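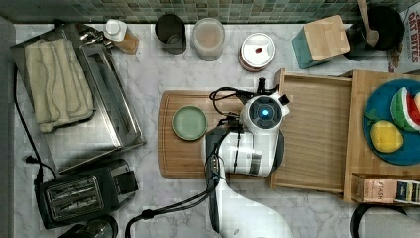 Bras robotisé sur le plan de travail : les règles que j'applique, et celles auxquelles je ne crois pas

Mis à jour le 08/07/2026, rubrique Cuisine et petit équipement

Je reçois de plus en plus de messages de lecteurs qui veulent installer un bras articulé dans leur cuisine et qui me demandent « la norme ». Quelle norme ? La notice du Brala fait 88 pages et consacre un long chapitre à la conformité, avec des logos partout. J'y ai cherché ce qu'il faut faire quand une éponge mouillée goutte sur un câble. Je cherche encore.

Mettons les choses au clair. Les grands textes sur les robots ont d'abord été écrits pour des ateliers, avec des gens formés, des zones marquées au sol et quelqu'un dont c'est le métier d'appuyer sur l'arrêt. Une cuisine, c'est un chat, un enfant qui veut un verre d'eau et une casserole qui déborde. Le marquage CE est nécessaire, demandez la déclaration de conformité et lisez pour quel usage elle a été rédigée. S'il est écrit « laboratoire » ou « enseignement », vous savez à quoi vous en tenir. Le vendeur, lui, vous dira que c'est pareil.

Voici donc des règles de maison. Elles ne remplacent aucun texte.

Avant de brancher

Dégagez la zone où le bras travaille, puis encore 30 cm tout autour. Les fabricants donnent la portée à la pince ; ils oublient volontiers ce que la pince tient. Une spatule au bout d'un bras, ça rallonge.

Reculez les bocaux contre la crédence. Les contenants en verre et les boîtes à couvercle restent au fond, hors du trajet, ou mieux, dans un placard. Chez moi ils ont fini dans le placard après un essai avec un pot de farine dont je préfère ne pas reparler.

Une planche à découper à rainure fait une bonne surface de travail : elle délimite l'endroit où l'on pose les choses et elle retient les petites fuites. Glissez dessous un torchon humide ou un tapis antidérapant. Sur du marbre, une planche sèche glisse comme un savon.

Débranchez le grille-pain. Je sais, vous ne vous en servez pas pendant ce temps. Débranchez-le quand même, et ne laissez ni torchon ni papier dessus ou à côté. Même consigne pour le mini-four : un four n'est pas une étagère à linge, avec ou sans robot.

Les câbles

C'est le point faible de tous les modèles que j'ai eus entre les mains, et celui dont les brochures parlent le moins. Un bras de démonstration a toujours l'air propre sur la photo du catalogue. En cuisine, les fils font des boucles, et une boucle finit par attraper une anse, un bec verseur ou la poignée d'un tiroir.

Faites faire au bras tous ses mouvements extrêmes, à vide et à vitesse minimale, en regardant uniquement les câbles. Pas la pince, les câbles. Attachez ce qui pend avec des bandes autoagrippantes ; les colliers en plastique serrés finissent par marquer la gaine. Laissez du mou aux articulations, sinon c'est le connecteur qui encaisse.

Veikko Rautiainen, qui répare ces machines chez Hyvönen, m'a écrit après mon premier article pour me dire que j'exagérais et qu'un câble bien posé ne bouge pas. Il a ajouté deux lignes plus bas que les câbles arrachés constituaient le gros de son courrier de décembre. Je lui laisse le soin de concilier les deux.

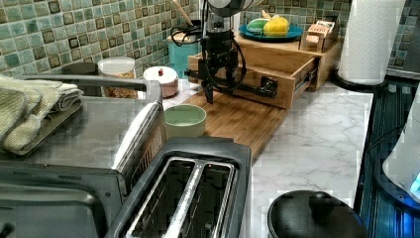

Pince au-dessus de la planche en bambou, bol vide près du bord gauche. Le tiroir entrouvert du rangement, à droite, est à fermer avant tout mouvement.

Tiroirs, portes et ustensiles

Un tiroir entrouvert, c'est un obstacle que le robot n'a pas forcément dans son plan. Certains logiciels le voient, d'autres prétendent le voir. Fermez tout, y compris les petits rangements posés sur le plan de travail.

Retirez les cuillères en bois et les louches des pots à ustensiles si le bras passe au-dessus. Un manche qui dépasse suffit à renverser le pot, et le pot emporte le voisin.

Pas de couteau dans la pince. Je mets cette règle toute seule parce qu'on me la conteste à chaque fois. Grutier vend un support de lame « certifié » ; j'ai demandé certifié par qui et selon quel essai, j'attends la réponse.

Les premiers exercices

Commencez avec des objets qui ne craignent rien : un bol vide, une éponge, des fruits factices d'une dînette. Pas d'eau chaude, pas de verre, pas d'œufs. Quand le bras sait poser le bol au même endroit dix fois de suite, passez au bol avec des pois chiches secs. Les pois chiches ont l'avantage de se ramasser.

Gardez la main près de l'arrêt. Si l'arrêt est un bouton dans une application, ce n'est pas un arrêt d'urgence, quoi qu'en dise l'emballage. Il faut une commande physique, à portée, du côté opposé au bras. Vérifiez aussi ce que fait la machine quand on coupe le courant : certaines se figent, d'autres retombent de tout leur poids sur ce qui est dessous. À tester avec un coussin, une seule fois mais vraiment.

Hygiène

Les notices disent « essuyer avec un chiffon doux ». Très bien pour la coque. Les doigts de la pince, eux, ont des creux, des vis et parfois du caoutchouc. Sauf mention écrite « contact alimentaire » pour la pièce elle-même, la pince ne touche que des contenants, jamais la nourriture. Un manchon en silicone lavable dépanne, à condition de l'enlever à chaque fois et de le laver pour de bon.

Réservez une éponge au bras et une autre à la vaisselle. Deux couleurs, on ne se trompe pas.

Et la caméra ? Passez un chiffon microfibre sec sur l'objectif avant chaque séance. La vapeur y laisse un voile gras et le bras se met à viser à côté. J'ai vu des gens recalibrer tout un après-midi pour une trace de friture.

Est-ce que ça vaut la dépense ?

Le Brala avec sa pince et son pied coûte 2 000 euros chez Rasetti, et l'extension de garantie 104 euros de plus. Elle exclut les liquides. Pour une cuisine, j'ai trouvé ça savoureux.

Pour déplacer un bol, ma main fait très bien l'affaire. Si l'objet vous amuse ou si vous avez du mal à saisir les choses, c'est une autre question, et dans le second cas parlez-en à un ergothérapeute avant d'en parler au vendeur. Vos remarques et vos démentis sont à déposer en commentaire, avec le modèle et la version du logiciel, s'il vous plaît.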